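3.2 Storage of stems between displays

Most of the guidance on artificial flowers is about choosing them and putting them in a vase. Very little on what happens to them the rest of the year. In the Reststead rooms the same stems go out, come back, get boxed, go out again, and the damage we logged was nearly all from the boxed part. Crushed heads, leaves folded flat, stems bent near the bloom. Hydrangea heads did worst. They are mostly air and lots of small petals, so anything resting on top of one leaves a dent that does not come out by itself.

We looked at 194 stems in total, over one season, starting in August. Three ways of keeping them: upright in a tall bin, flat in a lidded box, and loose in an open tray. The open tray was added late, after Kulsoom Satti noticed that people setting up a room were already using trays to carry the flowers and then simply leaving them there. Fair enough. It is quick and you can see what you have.

Figure 4 is of the open tray method. Clear sides were preferred by all the people we asked, mostly becuase a closed white box gets opened and dug through, and the digging is what does the harm. Ridged sides were neither here nor there. A few people said the ridges caught on wire stems, we did not see enough of it to say.

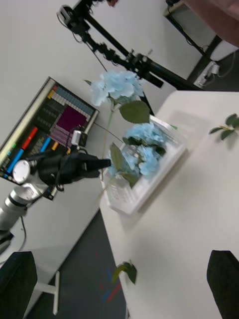

Lieven Dierckx, lead author, textiles and display materials

Figure 4. Artificial blue hydrangeas in a clear plastic tray on a white tabletop. The lower head rests in the tray; the upper one stands above it on its stem.

Two positions matter for the discussion, and they are both in Figure 4. A head that rests in the tray takes the weight of its own bloom on one side. A head held up on its stem does not, but the stem is long and thin and it takes up height, so no lid and no stacking. We scored the two positions separately. Resting heads showed flattening on the underside after 60 days, mild, and most of it came back with steam and fingers. Raised heads kept their shape but leaned. Leaning was fixed by hand in a moment, so we count it as handling and leave it out of the damage totals.

Leaves are a seperate problem. The broad oval ones hold a crease. Once a leaf has been pressed under a bloom for a few weeks the fold line stays visible, even after steaming, and on a matte leaf it shows more. Practical point: turn leaves outward before the tray goes on the shelf. Takes seconds. In the Skeslow room this was done from the start and the leaf complaints there stopped after the first changeover.

Color. We expected the pale blues to be the weak spot, open tray, no cover, daylight. Did not find it in this period. Dust yes. Dust settles down between the florets and dulls a pale head long before any fading would. Blowing it out with a cool hair dryer worked better than brushing, brushing pulled petals off their pegs. Heads left uncovered needed this at every changeover, boxed ones about every second.

Of the 427 handling notes we collected, the commonest word was "tangled", and it was used mainly for the tall bin. Stems go in easily and come out in a bunch. Two heads pulled off entirely that way, both put back with glue. The flat box got fewer notes but worse ones (whole layers pressed). The tray got short notes, dust and leaning again and again.

So for a small stock, one or two rooms, the open tray is what we would use, six stems at most to a tray, with a light cloth over the top if it will sit for longer than a month. Not more than six. Past that the heads start to push on each other and you are back to the box problem. Larger stocks need something else; the Kramer store used hanging rails and these are covered in 3.3.

One gap. All stems here were fabric petals on wire. Molded and foam types may well behave differently in a tray and we have no figures for them.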